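4.2 Sorting at the End of the Wash

We turn now to the part of the study we enjoyed the most, the long middle stretch of an ordinary laundry session, when everything is clean and very little of it is where it belongs. Readers who do their own washing will know this stretch well, and we ask them to bear with us while we spell out things they have probably known since childhood.
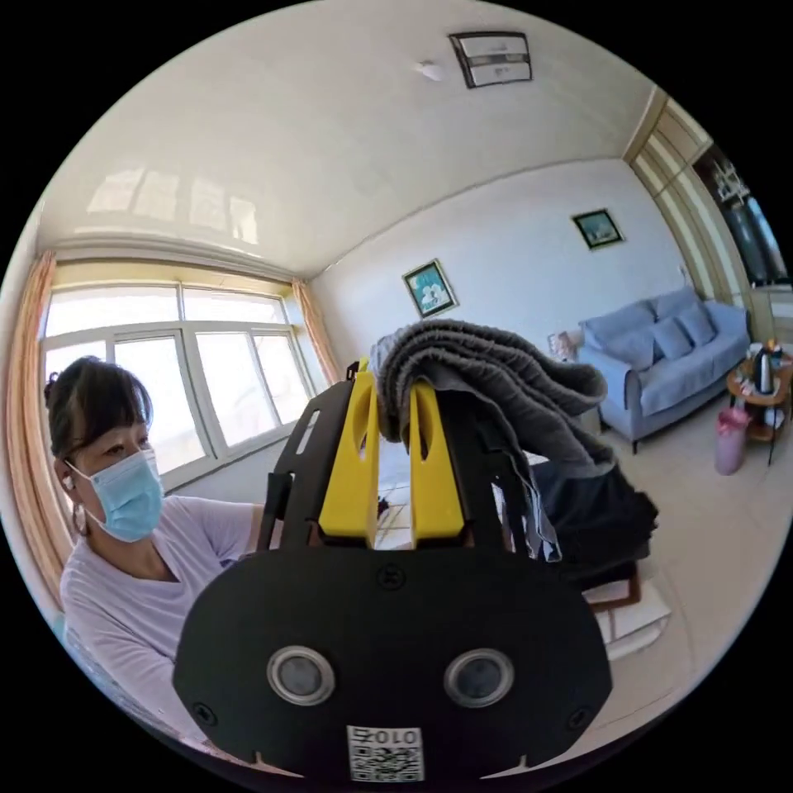 Figure 7. A dark grey towel being handled beside a pile of black clothing, with white folded items underneath.

Keisha Mahmoud told us at the start that towels ought to be dealt with before anything else, for they take up so much room that a person cannot think until they are out of the way. Booker Lindgren held the opposite view with equal good cheer. He liked to leave them for the end, as a kind of reward, a towel being (in his words) "the only thing in the basket that folds the same way every time."

We came to think that both of them were describing the same trouble from different sides. A towel is easy to fold and awkward to put down. In Figure 7 the thick upper fold has bunched while the rest drapes down and to the right in heavy folds, and most of our participants would recognize that shape. Ribbed and terry-like fabrics hold on to a rumple in a way that a cotton shirt does not, and several people in the Stuvard households gave their towels a good shake or two before they even looked for the corners.

Color matters too, more than we had expected when we drew up the coding sheet. Across the 25 households we logged 903 separate foldings, and 263 of these involved an item that was black or dark grey. Dark things tend to be heaped together, and once heaped they are hard to tell apart, so that a sleeve may be taken for a trouser leg and a towel for a sweatshirt. Shoshana Tillman sorted such piles almost entirely by feel, chatting to us the whole while, and only looked down when she met a seam she did not care for. White items seemed to invite a tidier sort of treatment and were more often stacked as soon as they were folded. We saw plenty of dark heaps set down on top of finished white stacks, usually for want of a free surface, and the stack beneath then had to be straightened again later on.

For the analysis we coded a towel as "folded" once its edges had been brought together and it had been let go. Anything still in hand was coded as "in progress," however neat it looked. This rule cost us a few friendly arguments, and the cases we could not settle are taken up in Section 4.3 along with the fitted sheets.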